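11/27/23

Started the humidity log again. The Cetader meter in the back bedroom read higher than the Medeiros one in the hall by a fair margin, so both went into the salt jar overnight to see which is lying. The jar is the same setup as in August: table salt, enough water to make a slurry, lid on tight, meters sitting on an upturned egg cup clear of the wet. Should settle at 75 per cent. The Medeiros came out near enough. The Cetader was well over. I have written the offset on masking tape and stuck it to the back of the unit. There is a trim screw under the battery door but I don't trust it, having stripped the last one.

With the correction applied, the two rooms are closer than I thought. The back bedroom is still the damper of the two in the mornings. It has the north wall, the old aluminium window and no return vent. Condensation on the lower pane at breakfast, gone by lunch. Wiped the track out and found the weep holes blocked with grey muck. Cleared them with a bamboo skewer and poured a cup of water in to check. It drained from the left hole straight away and from the right one slowly. Will do the right one again with a bit of wire.

The Gornow dehumidifier ran from supper until I got up. Bucket was a bit over half full. I weighed it on the kitchen scale this time and subtracted the empty bucket, as the printed lines on the side are useless past the halfway mark. Plug meter on the unit shows it pulling 499 watts with the compressor going, which is more than I remember. Filter was furry. Washed it in the laundry sink and left it on the rack. Will take the reading again with a clean filter before drawing any conclusions about the compressor.

Second matter is the bathroom fan. It vents through the soffit by way of flex duct, and I have suspected for some time that the duct sags. Went up through the hatch with the headlamp. It does sag, between the second and third joists from the eave, and there was water standing in the low spot. Up to 2 litres, going by what ended up in the pail. That explains the brown ring on the ceiling and the gurgling noise on windy nights. Strapped the duct up for now with two lengths of webbing so it falls toward the outside. The proper fix is rigid pipe with insulation around it, and foil tape at the joints in place of the grey cloth stuff, which had let go completely at the fan collar.

Priced rigid pipe after. Holtosum have the four-inch in short lengths but not the insulated sleeve, and the sleeve is the part I need. Could wrap it in offcuts from the attic hatch job. There is most of a bag left behind the furnace. Need to check the exterior hood as well, as the flap might be painted shut. It was hard to see from the ladder in that light and I wasn't going to lean out any farther.
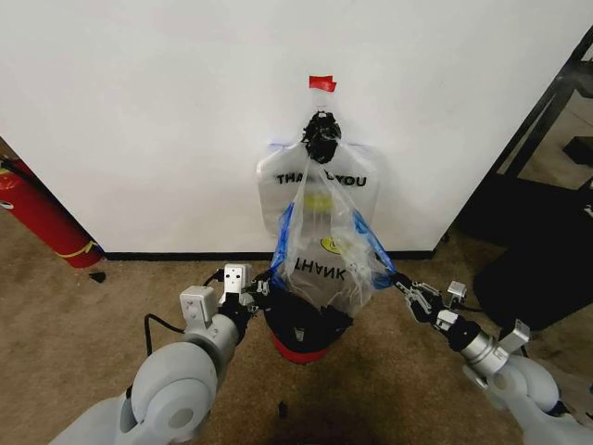 Indoor temperature has been held at 21 all week, so the humidity figures can be compared from one day to the next without too much fiddling. The overnight setback is off until I finish. It costs a little more but otherwise the numbers move for the wrong reason. Relative humidity goes up when the air cools even if no water has been added, and I wasted most of last winter's notebook forgetting that. This time I am writing the dew point in a separate column, worked out from the table at the back.

Readings are being taken morning, supper and bedtime. Missed supper today on account of being in the attic. Left the space blank.

To do: wire for the right weep hole. Clean filter back in, plug meter on, one full night. Ask Holtosum if the sleeve can be ordered in. Look at the hood flap from the upstairs window with the binoculars. Move the dresser off the north wall by a hand's width and check behind it for spotting. New battery for the Cetader, in case that was the trouble all along, and if so it goes back in the jar and the tape gets redone.

Knees sore from the joists. Kneeling board next time.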